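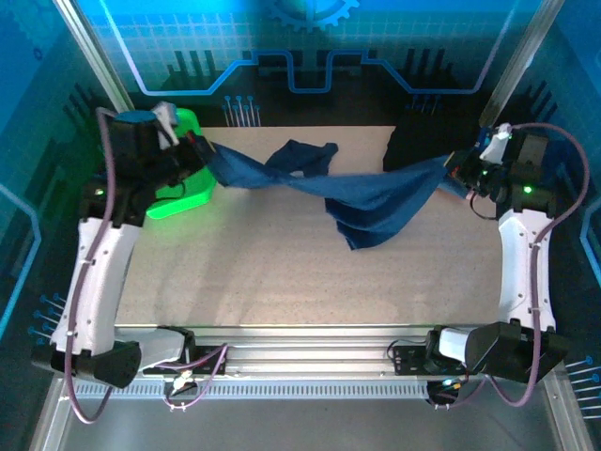 We bought the Kudholm two-arm bench cell for laundry trials after pricing three suppliers, and the quote is the part most buyers will want to hear about. The arms were in budget. The extras nearly weren't. The cables run down the outside of each arm and hang in a loop near the base, so put money aside for spares and clips. Ours came from Zedska at 647 euros for the set, with 20 metres of sleeving included.

Cloth is a fair test of a pair like this. With both grippers holding it, a dark blue piece can still twist into a rope in the middle, and sorting that out takes programming time. Tarık Baysal put down 41 hours for it in our plan. I would double that.

The speckled work surface is fine. The slotted grille under the front rail needs a vacuum now and then. Delivery was due in December and slipped by five weeks - ask for a date in writing. Vy Triệu also got a price from Dultum, 600 euros lower, but without the enclosure.

Four stars. We would buy it again, with the service contract left until year two.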